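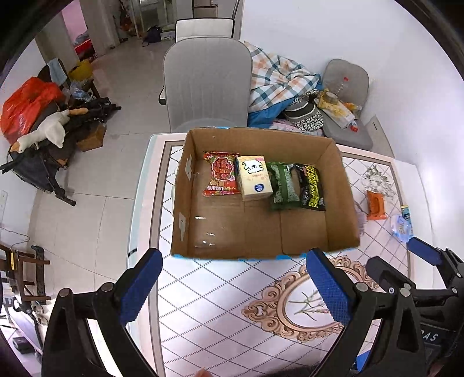 Open carton on a table, tissues and wipes along one side.

Arthur Resettlement Desk: progress report to the Prorkano fund
21/04/2025

You asked for a plain account of where the money has gone and whether the desk is helping people who move abroad and then have to deal with residence papers, health cover and driver's licenses in a language they may not read yet. I will try to give one. Some of the figures in our last report were more cheerful than they deserved to be, and I would like to correct that first.

We said then that the desk had "supported" 684 newcomers. That is the number of people who opened the online guide at least once. I can't tell you how many read past the first page. The number I trust is 35, the households who booked an appointment, came to it, and left with a file ready to hand in. Of those, 25 have had an answer from the residence office in Tritau. The rest are waiting, and we have no way to hurry the office along.

The appointment problem
Most of our time still goes on getting people a slot. The booking page in Tritau releases new dates without warning and they are gone by lunch. We were told in writing that a new system would fix this. I have seen the new system. It has a nicer calendar and the same shortage of dates. Until there are more people behind the counter I don't expect the wait to change, and I would ask the fund not to treat the launch as a result of our work or anyone else's.

License exchange
Three households came to us after their foreign licenses had already run out. All three had read on a forum that the old license stays good while the exchange is pending. One clerk told us that was true, another told us it wasn't, and the form says nothing either way. We now tell people to apply early and to keep the receipt in the car. It is weak advice and we have nothing better.

Health cover
Better news, with a caution. The Skalleck office has agreed to accept certified copies of birth certificates without a fresh translation if the original is on a multilingual form. This saves families a fair bit of money. The agreement is verbal. We have asked for it on paper twice, and I would not build a budget on it until it comes.

Evening language table
Attendance is good when the weather is bad. People enjoy it, and several have said it is the only hour of the week when they don't feel foolish. Whether it improves anyone's grammar I can't say. We have no test before or after, and the feedback form asks only whether people had a nice time.

Spending
Rent and phone are on budget. Translation is over, mostly from marriage certificates that had to be done again when the first stamp was refused. Printing is under; we stopped ordering the color leaflet, which was out of date before it was delivered.

Until July
We plan to keep the appointments, drop the monthly webinar, and check every page of the guide against the current forms. We would also like to phone each household six months after their visit and ask what went wrong. I would rather have that list than another count of page views. If the fund still needs the page views for its own summary, we will send them separately.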